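La manzana ensaya antes en la pantalla: así cambia el trabajo en la cocina de Trinero

Última actualización: diciembre, 18:40

En la cocina central de Trinero, que prepara desayunos y meriendas para 31 comedores escolares y residencias de la comarca, la fruta se ha servido siempre a mano. Una persona coge la pieza, la mira, la deja en su bol y pasa a la siguiente, y así hasta que se acaba el turno. Desde este otoño una parte de esa tarea la hace un brazo automático instalado por la firma Flatetti al final de la línea fría, y lo que más ha llamado la atención a la plantilla es que casi todo lo que el brazo sabe hacer lo ha practicado antes en un ordenador, en una cocina simulada donde no se magulla ninguna fruta.

Aurelio Solís lleva la línea fría y fue el primero en sentarse con los técnicos, en el despachito que hay junto a las cámaras. Cuenta, con mucha paciencia y bastante cariño por el asunto, que al principio no entendía para qué querían saber tantas cosas de una simple manzana – si se coge por arriba o por los lados, si se suelta de golpe o se acompaña hasta el fondo, qué se hace cuando rueda. «Yo esas cosas las hacía sin pensarlas», dice, y reconoce que le gustó que alguien se las preguntara. Las mañanas de ensayo se convirtieron en una especie de tertulia, con café de termo y la pantalla encendida, en la que cada cual opinaba sobre el recorrido de la pieza hasta el bol. 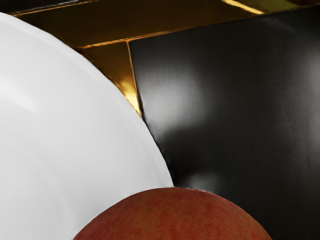
Para Shanti Tiwari lo importante es que las horas que se liberan se queden en la cocina y no desaparezcan del cuadrante al cabo de un año, y por eso ha pedido que el compromiso figure por escrito. La empresa asegura que así será: el acuerdo firmado con la plantilla mantiene los 14 puestos de la línea fría y prevé que quienes dejen el emplatado de fruta pasen a la preparación de dietas especiales, al control de alérgenos o al propio seguimiento del brazo, con formación dentro de la jornada.

Esa formación, bautizada Prajapati en los papeles internos, dura 15 horas y se reparte en sesiones cortas a primera hora de la tarde, cuando ya han salido los carros. Se aprende a parar y rearmar el equipo, a limpiarlo, a leer los avisos y también a repasar los movimientos en el simulador, que funciona con el programa Skorkach. Esto último es lo que más curiosidad despierta, y alguna persona que venía diciendo que los ordenadores no eran lo suyo ha acabado quedándose un rato más para probar otra manera de acercarse a la fruta.

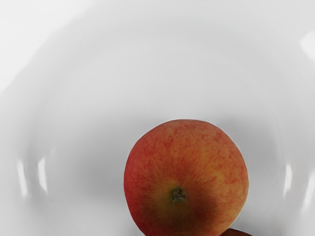 Los cambios en el día a día son, de momento, modestos y muy concretos. El emplatado de fruta obligaba a repetir el mismo giro de muñeca durante toda la mañana, y en la plantilla había quien terminaba la semana con el antebrazo cargado y la muñequera puesta. Ahora nadie pasa más de un turno seguido en ese puesto, y la persona que acompaña al brazo se ocupa de revisar las piezas antes de que lleguen, de retirar las que tienen golpes y de resolver los atascos. En la jornada de más carga desde la puesta en marcha salieron 1.608 raciones de fruta entre el brazo y las dos mesas manuales, que siguen abiertas y seguirán estándolo, según la dirección, por lo menos hasta el verano.

También hay pegas, y en la cocina se habla de ellas con naturalidad. El equipo va más despacio que una mano con oficio cuando la fruta viene desigual, y con las peras maduras todavía no se le deja trabajar. El ruido del compresor molesta a quienes están en la mesa de al lado, de modo que se ha pedido a Flatetti una carcasa distinta. Y queda por decidir quién responde de los avisos en el turno de madrugada, que es el más corto de gente y el que recibe los camiones.

Solís, que al principio veía el brazo con cierto recelo, le ha ido encontrando el punto. Dice que lo que echa de menos es la conversación de las mesas largas, cuando se emplataba codo con codo y se arreglaba el mundo entre manzana y manzana – aunque añade enseguida que la tertulia se ha mudado al despachito y que allí, por lo menos, se puede uno sentar. La siguiente fruta que entrará en los ensayos será la mandarina, y la plantilla ya ha empezado a discutir por dónde hay que cogerla.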